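Subject: Re: [laundry-rooms] Dryer takes two cycles, lint screen looks clean
List: laundry-rooms (Stutine shared buildings)
Time: 7:25 in the morning, local

> We have one dryer in the shared room at Irstead and since April it needs
> two cycles for an ordinary load. The lint screen is cleaned after every
> load. Is it the heater, or should we look somewhere else first? The
> washer next to it seems fine. Loads are mostly shirts and a few dark
> sweatshirts, nothing heavy.

Look somewhere else first. A failed heater normally gives you a load that is still wet and cold at the end of the second cycle. A load that comes out warm and damp after one cycle and dry after two points to poor airflow, a load that went in too wet, or a dryness sensor that ends the cycle early. The order below is the one we use at Kinnunen.

Start at the washer. Run one ordinary load at the normal spin setting and weigh it before washing and again after the final spin. Do the same at the next spin speed up. If the second figure drops a lot, leave the machine on the higher setting and the dryer may not need any work. Unbalanced loads are the other cause. One sweatshirt washed with one shirt will often make the machine reduce its spin speed, and the panel may not report it.
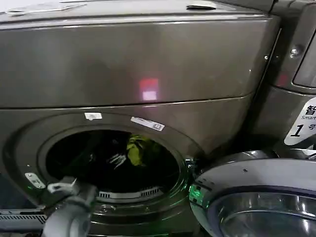 Can a very small load dry more slowly than a medium one?
It can, in a machine with a moisture sensor. A few light pieces touch the sensor bars only now and then, so the control gets a poor reading and may stop early. Put small loads on timed dry.

Next is sorting. The Irstead sheet still says "mixed, any fabric," and I would change that. Thin synthetics are dry long before heavy cotton, and the sensor reads whichever happens to be lying on it. Separate by weight of cloth first and by color second. 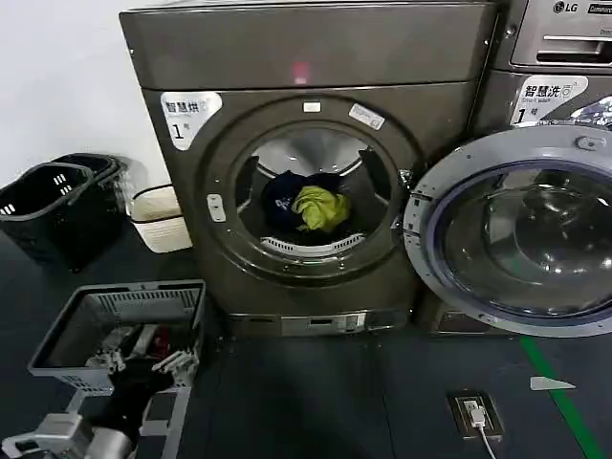

Residents follow a procedure better when the machines are labeled by what they do. A number alone gets confused with the room number or the outlet number. Our two units carry white stickers on the front, 智慧烘 for the dryer and 智慧洗 for the washer, and the notice on the wall uses the same words. The fault log should use them too – we had 17 entries one winter that said only "machine 1" and could not be assigned to either unit.

Then the screen. "Looks clean" is not a test. Fabric softener and dryer sheets leave a film on fine mesh that cannot be seen when the mesh is dry. Take the screen out, hold it flat under a tap, and see if the water goes straight through. If it pools, wash the screen with warm water, dish soap and a soft brush, and let it dry fully before refitting. Vacuum the slot it came out of at the same time, with a narrow nozzle.
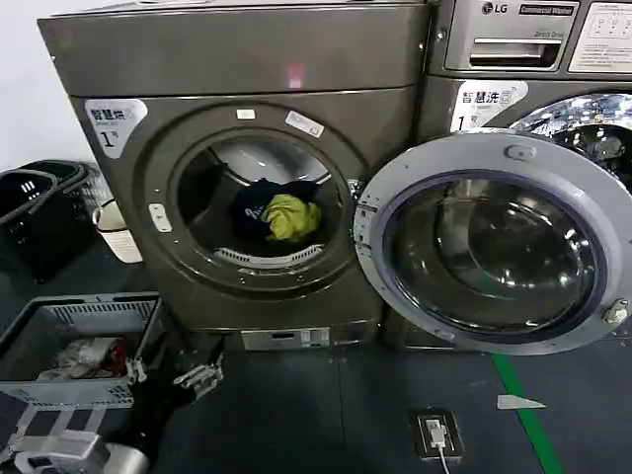 Dryer no. 1, drum and lint grille, with the washer at right.

After the screen, check the duct. Disconnect power before moving the dryer, and if it is a gas unit leave that part to the service company. Look for a crushed section behind the machine and for a flap at the outside wall that does not open. The duct at Rustelero had 14 feet of flexible hose where a short rigid run would have fitted. Replacing it took one load of towels from over 70 minutes to one normal cycle. 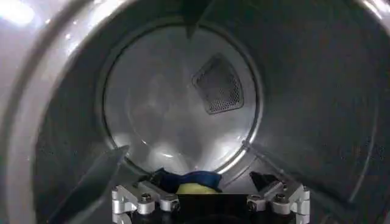 Photo: Kinnunen laundry room / list archive

With the drum empty and cool, wipe the perforated panel in the back wall with a damp cloth. Do the raised baffles too, including the side that faces away from you. Sensor bars, if yours are in the drum, get the same treatment with a little white vinegar. Do not use steel wool or anything with wax in it.

If all that is done and the load still takes two cycles, call service and ask for the heater and the cycling thermostat to be tested together. Give them the before and after weights. Please post the weights here as well, with the spin setting for each.

--
laundry-rooms mailing list
To leave the list, send a blank message with "unsubscribe" in the subject line.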